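# How a Robot Club Teaches a Robot to Pick Things Up

The Dritlow robot club meets after school in December, in a room with one robot arm. The kids named the arm Stiltamis. 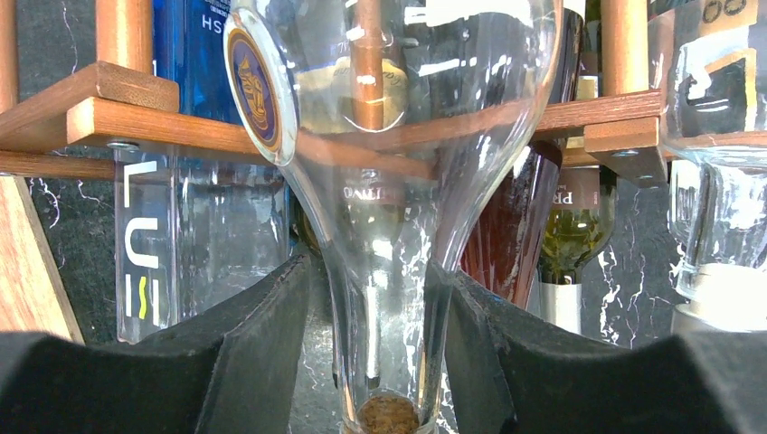
Stiltamis does not know how to pick things up until someone shows it. Four students take turns moving the arm by hand. While they do, a computer saves where each joint is and what the camera near the gripper sees. One try, from start to finish, is called a demonstration.

The club needs a lot of them. By winter break it had about 400. Some were messy, and the students threw those out.

Glass is a hard thing for a robot to see. Light goes through it and bounces off it, so the edges are tricky to find. Glass can also slip or break. If the fingers squeeze too softly, it falls. If they squeeze too hard, it may crack.

After the demonstrations, the computer looks for patterns in them. This is called training. Then the robot tries the job alone — and it often misses at first. When that happens, the students go back and record more.

In spring the club will take Stiltamis to the Clura student contest. Each team gets 200 seconds to pick up as many objects as it can.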